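Financial Reporting II
Unit 4: Impairment of Loans and Receivables
Instructor: Aslı Dursun

4.1 Purpose of the allowance

A lender must estimate the part of its loan book that it does not expect to collect. The estimate is charged to profit and held on the balance sheet as an allowance. No cash leaves the company when the charge is recorded.

4.2 Case: Urmont Leasing

Urmont lent 4000 to Bunetti, a property developer, repayable in December. Bunetti missed its first interest payment. Urmont judged that 1387 would not be recovered and recorded:

Dr Impairment loss 1387
Cr Loan loss allowance 1387

The net carrying amount of the loan is therefore 2613.

4.3 Inventory held as collateral

Where a loan is secured by bottled goods or other stock, the expected sale value, less selling costs, enters the estimate of recovery. 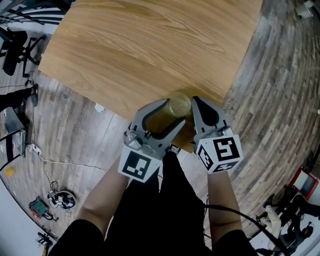
4.4 Exercise

Brekton holds a receivable of 989 from Gündoğdu and expects to collect two thirds of it. Prepare the journal entry and state the net carrying amount. Submit written work to Berkay Ertürk before the next lecture.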